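Zalby Song Sessions – notes for the recordings folder

README, last touched in August

What this is

Field recordings of unaccompanied and lightly accompanied traditional singing, made at the Zalby sessions and a few kitchens nearby. Plus transcribed words, tune notes where somebody could be bothered, and a spreadsheet tying it all together. Started as my own backup, then people kept asking for copies, so now it has a README.

Read this before emailing me. Most of what people ask is in here.

What's in the folder

audio – one file per song, WAV. No MP3s any more, make your own.
words – plain text, same file name as the audio.
tunes – ABC notation. Patchy. Good for the ballads, thin for the shanties.
index.csv – title, singer, first line, key, session, who they learned it from.
old – leave it alone please, half of it is duplicates and I haven't sorted out which half.

There are 91 songs with both audio and words. A handful more have audio only, mostly ones where the singer is mumbling or the whole room is in on the chorus and I can't pick out the verse. If you can, send me the words.

Naming

Session letter, then running number, then short title, all lower case, no spaces. Chorus songs get a c on the end. I was not consistent about this in the first batch and some of the c's are missing. The column in index.csv is right, trust that over the file name.

Titles are whatever the singer called it on the night. So the same song turns up under different names, and the same name turns up on different songs. There are two called The Grey Mare and they've got nothing in common. Use the first line if you're searching.

How it was recorded

Avero session: pair of small mics on a stand, middle of the room. Best sound of the lot. You can hear the fridge under the quiet ones, a low hum, I left it in because filtering it took the warmth off the voices.

Gendow session: the hall. Big echo. Lovely to sing in, rotten to transcribe from. Mics were too far back and the concertina is louder than the singers on most tracks.

Tran Street: kitchens. One recorder on the table, so there are cups and chairs all through it. Levels jump about. Turn it down before g14, somebody laughs right into the thing.

Nothing has been pitch corrected and nothing will be. If a singer drifts up over eleven verses thats how they sang it. The key column is where they started.

Words – how far to trust them

Typed by ear, then checked with the singer if I could get hold of them. The checked column says y or n. Where it says n there will be mistakes, esp. place names. Square brackets mean a guess. A question mark in brackets means I've got no idea.

I haven't tidied dialect or fixed grammar. Haven't swapped in printed versions either, even when the singer has clearly dropped a verse and the story stops making sense. There's a note in the index when a fuller version is easy to find.

Some songs have rough language or attitudes that are well past their date. Marked in the notes column. Sing them or don't, your call.

Known problems

a07 clips on the last chorus. No other take.
g02 and g03 are one long file split in the wrong spot, the first line of g03 is at the end of g02.
t11 has the right words but the wrong singer in the index, will fix.
ABC for the 5/4 ones won't play properly in some programs. Looks fine on the page.
Accents in the two French songs went funny when the spreadsheet was saved. Fixed in words, not in the index.

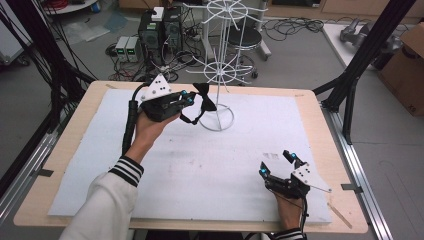 Fitzgerald Ridgeway reckons the Gendow tracks ought to come out altogether, as the echo hides the words and new singers end up learning nonsense off them. He would sooner see a re-recording with the same singers sat close together, no concertina, and the old ones kept only for anyone who asks. He also thinks the verse order in g09 is back to front.

Fair enough on g09, have swapped it. The rest of Gendow stays for now. Two of those singers don't get out to sessions any more and the echo is better than nothing.

Using it

Learn from it, sing it, teach it, pass it along. Say who you got it from when you sing it out, that's the main thing. Don't sell the recordings and don't put them up online with the singers' names on without asking them first. Tunes and words are traditional as far as I know. If one is yours, or your uncle's, tell me and I'll put the name in or take it down.

Anything marked hold in the index is not to be copied on. The singer wants it kept in the room.

Sending things in

WAV if you've got it. Singer's name, where they got the song, and a yes from them that it can go in. Don't trim the start, I like the bit of chat before. Corrections to words are welcome any time, give me the file name and the line

Next up: finish the shanty tunes, sort out old, redo the session letters so t isn't both Tran Street and "traditional" in the source column.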